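Small blocks, big table

March 6, 2022

I have been meaning to write about the blocks for weeks, and what finally pushed me into it was Kendra asking, over a very long pot of tea, whether I still had the old tin. I do still have the old tin. It lives on the shelf above the radiator with the string and the candle ends, and it has a dent in the lid from the time it came down the stairs at our last house, contents and all, at a quarter to six in the morning.

For anyone who hasn't been reading long, I have a weakness for plain painted cubes. I don't mean the lovely boxed sets with alphabets and farm animals on them (though I wouldn't turn one away). I mean the ordinary sort that turn up at the bottom of a toy box in a hall cupboard, one colour all over and small enough to lose under a sofa. My grandmother kept hers in Gurnmont, in a drawer that stuck, and we were allowed them when it rained. It rained a great deal in Gurnmont.

So I was thinking about all this through most of February, and I must have looked at these pictures all through one lunch and let the soup go cold.

What got me first was the table. I do love a pale table with the grain running along it, and small bright things look so much better on one than they ever do on a patterned cloth. We had a cloth at home when I was little, brown and orange with a sort of leaf on it, and a red block put down on that cloth simply disappeared. On light wood they sing out. Red, yellow and green, and you can pick out each of them from the other side of the room -- or I like to think I could, with my glasses on. 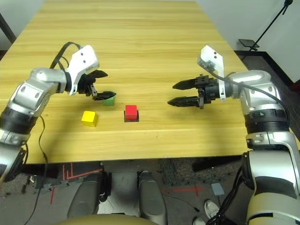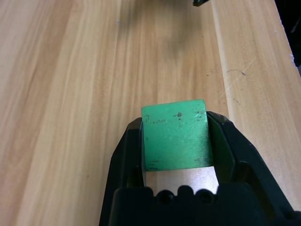
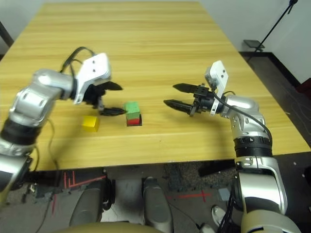 Small cubes and that lovely pale table. The middle one is the green block close up, scuffs and all.

I have gone back to the close-up of the green one more than the others. It's a minty sort of green, and the paint is chipped and flecked, most of all along the top edge, with a round dark spot near the top as well. Down in one corner there are some faint marks that could be tiny writing. I held the screen right up to my nose and thought I could see a T, and then I wasn't sure, and then I asked Colton, who said it might be a T or might be a scratch with ambitions. I'd like it to be a T. One of mine has a K on the bottom in biro, which was Kendra's doing when she was four and felt strongly about ownership.

People do ask me whether they ought to repaint old blocks, and my feeling is leave them be if they're only going back in a tin or on a shelf. If there are small children about, that's another matter, and you'll want to know what the old paint is before anybody puts one in their mouth. Noémie did a whole set last winter at her kitchen table in Enden. She sanded hers with 80 grit to begin with and wished she hadn't, as it left scratches that showed through two coats, and she had to go back over the lot with something finer. They look very smart now, though I do miss the chips a bit (sorry, Noémie).

My own tin has 19 in it. I know this because I tipped them out after Kendra left and lined them up on the windowsill by colour, and then by size, and then had to move them all again to shut the window. I have far too many blues and only two yellows, one of which has gone the shade of old piano keys. If anybody in or near Collirau comes across a stray yellow at a jumble sale, please think of me. I'll happily swap a blue for it, or two blues, or a jar of the plum jam.

The other thing I've been doing is stacking them again of an evening, while the radio's on. It's very restful. You start with a good square one at the bottom and give it a little nudge until it's sitting flat, and then the next, and before long the news has finished and you haven't heard any of it -- a mercy, some nights. Amrit came round to borrow the stepladder and stayed for an hour building a sort of gatehouse. He wouldn't let me put it away, so it's still on the sideboard, next to the post.

Next time I'll get round to the marrow chutney, which I did promise, and the business with the shed door at Fortin. Kendra has the recipe at the moment and I need it back first.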